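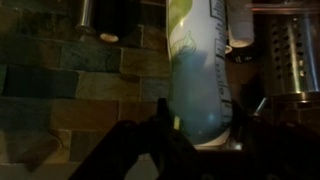 Re: [kitchen-share] What to keep on the counter and what goes below

Vasco Aguiar wrote:

> Before I sort out the shared kitchen at Skalia I would like some
> opinions. The counter fills up with cans and bottles and people end up
> chopping onions beside them. I would like to get everything that sprays
> or squirts off the stone and into one of the cabinets.
>
> Two things I'm not sure of. Does the granite need any special treatment,
> and can spray cans share a cabinet with everything else?
>
> Vasco

Hi Vasco,

I went through the same thing in November with the kitchen at Zesbridge, unit 341, so I'll tell you what we settled on.

Spray cans first. They can share a cabinet with other cleaners as long as it isn't the one next to the oven. Stand them up with the caps on. Read the storage line on each label, as most give a top temperature. We had 18 cans and bottles when I pulled everything out and got it down to 9, mostly by finishing the half-used ones before anyone bought more. Bleach and anything with ammonia in it should be kept well apart. We put the bleach in the laundry room.

For the counter, my rule is that food things stay and cleaners go. A cutting board and a jar or two are fine. A board takes up a lot of room lying flat, so if you have a gap beside the fridge, stand it there when it's dry. Do-yoon Song wanted the jars moved to a shelf too, but people use them every day and they would only come back.
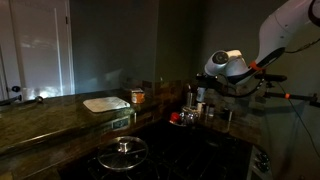

Does granite need a special cleaner?

A little dish soap in warm water is enough for every day. Wipe it on with a soft cloth, go over it again with plain water, and dry it. Keep vinegar and lemon cleaners off it, and off slate tile as well. Dark stone shows streaks more than light stone does, so the drying matters.

As for sealing, put a few drops of water on the counter and leave them for ten minutes. If the stone goes darker underneath, it's time to reseal. Ours passed everywhere except one patch by the sink. I used the Barbieri sealer on that and it took two coats.

On the cabinet itself - wipe out the bottom before you load it and put down a tray with a lip. I use a Flastovetti one that cost 3 dollars. Tall bottles go at the back, short ones in front, labels facing out. Measure the tallest bottle before you move any shelves. I didn't, and had to take a shelf out again.

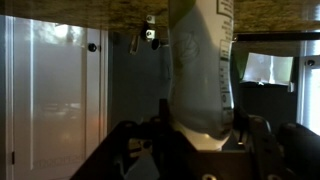
White bottle by the cabinet door, under the edge of the granite counter.

If small children ever come through there, add a latch or use a high cabinet instead. I have two spare latches if you want them, screws included.

Let me know what you decide about the bleach.

Kitchen list archive - reply to list or reply to sender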